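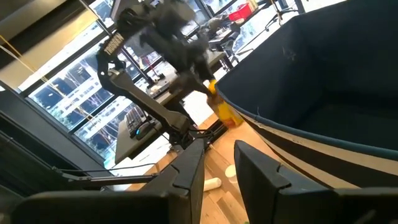
Mukomus has changed how it looks after the two-arm bin cells at its Ruawai site. The stations run on a fixed maintenance interval from May, replacing the earlier practice of servicing an arm only after it faulted. The work covers finger alignment, wrist cabling, camera seating and the mounting hardware at the base of each arm. Finger alignment is checked at the bin, with one arm reaching down to the rim of the navy fabric bin while the other arm's fingers are kept in view of its wrist camera. The rim is soft and curved, so a finger that has rotated slightly on its carrier tends to catch the piping before it clears the wall. The fault rarely shows in the joint logs.

Shanthi Wanigasekara, who wrote the new schedule, said most stoppages last winter were traced to small mechanical drift and very few to the controller. "The arm reports that it is where it was told to be," she said. "The fingers are two millimeters away from that, and the software has no way to know."

Under the schedule, each arm is serviced after 80 hours of powered time. The technician parks both arms, removes power at the station switch, and checks the base plate bolts before touching anything further up. Cables at the shoulder and wrist are inspected for flattening and for any loop that has tightened since the last check. A loop that has lost its slack is released and dressed again with the joint at full travel - doing it at the park position was the cause of two broken connectors in the first month.

Soft bins also shed lint. The fingers are wiped at the start of each shift, and the camera window is cleaned with a dry cloth only.

Once power is restored, the cell runs a check routine called Madura, which consists of 100 pick-and-place cycles split between the arms. Items for the routine vary in size and stiffness. A first aid kit box and a bottle stand in the bin, while small caps and a bandage roll are placed on the planks in front of it, where either gripper can be brought in at a low angle.

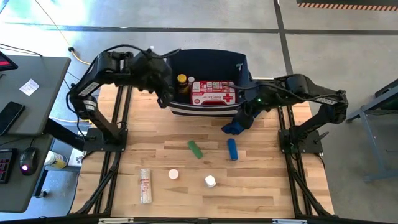
Parts and supply

Replacement fingers and wrist cables are supplied by Britero, which now holds a set for each station. Lead time is quoted at 72 hours. Used fingers are tagged with their running hours and kept, so that wear on the stepped edge can be compared between left and right arms.

Wanigasekara said the interval may be lengthened for the base bolts, which have shown no movement so far. The wrist cable check will stay at its current setting until the autumn review. A revised service sheet, with torque values for the newer base plates, is to be issued to Ruawai technicians before then.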